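## 4. What counts as a "worn" surface?

Most of the rating studies reviewed so far treat wear as if it were a property that any sensible person could read off a surface. Raters are handed a stack of photographs and a scale, and the mean score is then used as the truth against which everything else is tested. We doubt that this holds up. A scratch on a kitchen counter and a scratch on a shop fixture are the same kind of mark, yet people are far more willing to call the counter "worn." The scale seems to pick up what raters think the object is for as much as what has happened to it.

Viklund's early work at Nerness is often cited as evidence against this view. Ingegerd Viklund asked two panels to score the same set of household and workplace surfaces, one panel with the full photograph and one with a tight crop. The scores agreed well, and later authors have taken this to mean that context does not matter. A closer look at the procedure makes us less sure. The crops were large enough that a plate rim or a tool handle often remained, and the panels were recruited from the same building. Agreement between two groups of coworkers looking at nearly the same picture is weak support for such a broad claim.

The Rees scale, which most groups now use, has a second problem. Its 9 steps run from "as new" to "unusable," and the middle steps are defined by the share of the surface that shows marks. Dust, residue and scratches all count as marks. Only the last of these is wear in any useful sense, since the first two might come off with a damp cloth. The authors of the scale knew this and told raters to "disregard dirt where possible." How a rater is supposed to do so from a still photograph was left open.

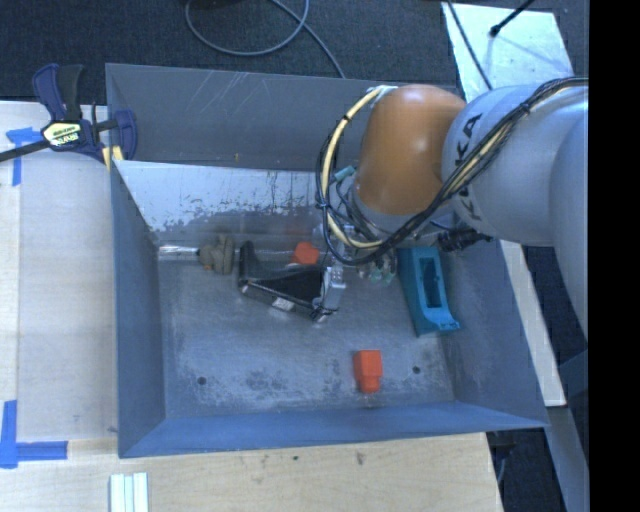
**Figure 3.** Workplace item from the rating set. The bin has faint white scratches on its dark far wall, speckled residue on the lighter inner panel, and dusty patches on the floor.

Figure 3 is typical of the difficulty. Three kinds of marking appear in one container, and the scale asks for a single number. Some of our raters placed it high because of the floor. Others gave it a low score and wrote in the comment field that the bin looked sound to them. Both readings follow the written instructions. We see no honest way to call one of them an error, and averaging the two gives a value that describes neither.

Supporters of the scale usually reply that such disagreements wash out in a large enough sample. That would be true if the errors were random. Ours were not. Raters who scored dust as wear in one item tended to do it throughout, and the habit went along with their own line of work. People with a cleaning or kitchen background discounted loose dirt. Office staff mostly did not. Adding more raters from the same pool would only make a biased mean look more exact – a familiar problem, and one that larger samples have never fixed.

We also tried the two commercial alternatives. Movwood splits the judgment into separate scores for damage and soiling, which is a clear step forward on paper. In practice the two scores moved together so closely that we have to wonder whether raters kept them apart at all. Jatilier drops the numbers and asks for pairwise choices. This gave steadier results, but at a price: each session took far longer, and 11 raters quit before the end. We cannot rule out that the steadiness came partly from losing the people who found the choices hard.

None of this shows that visual ratings of wear are worthless. They may do well enough for sorting items into a few coarse groups. What the evidence does not support is the common practice of feeding the mean score into a model of service life, as if a half-step on the scale stood for a fixed amount of material lost. Until ratings are checked against direct measurement of the same surfaces, after cleaning, we would treat any such model with caution, including the one we published ourselves. Section 5 sets out how that check was made for the subset of items we were able to borrow.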